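Forum > Manipulation research > Disassembly and recycling > Wrist camera only: result on PC towers

gisler_bench
Hello all. In July we finished the first test of our method on old desktop PCs. We call the policy Pillow, because it is trained to push softly. It has 648 demonstrations and only the wrist camera as input. The task is to unplug one cable inside the open case. With 55 attempts on towers that were not in the training, 12 failed. I am interested in what you think of the number.

Droketti
Congratulations, but 55 is a small test. Were the towers all the same model?

gisler_bench
No, different models, but all of them had blue or red data cables. I admit this is a weakness.

zaltdale_fb
I do not agree that the wrist camera is enough. At Zaltdale we collected 1,430 demonstrations with a second camera above the table, and without it the policy was lost each time the fingers covered the plug. Your method must have the same problem. Fabian Brunner

gisler_bench
Fabian, it has the problem, but less than I expected. We give the policy a short memory of earlier views, so it can continue when the plug is hidden. I attach one view, please judge for yourself how much the gripper hides.

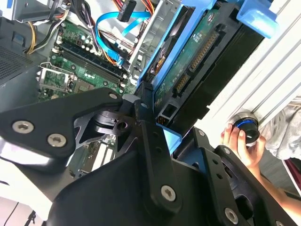
Wrist view, gripper reaching into the open tower. The blue SATA cables are near the top centre.

zaltdale_fb
Thank you. The pivot covers a part of the white expansion slots, so a plug down there would be invisible. The memory slots I can see well. I would like to see the failures divided by place in the case.

Droketti
I side with gisler here. A camera above would look at the drive bay frame half of the time. But please test also with black cables before you write "general" in the title.

gisler_bench
The word "general" is already deleted. I will make the table of failures by place and put it in this thread.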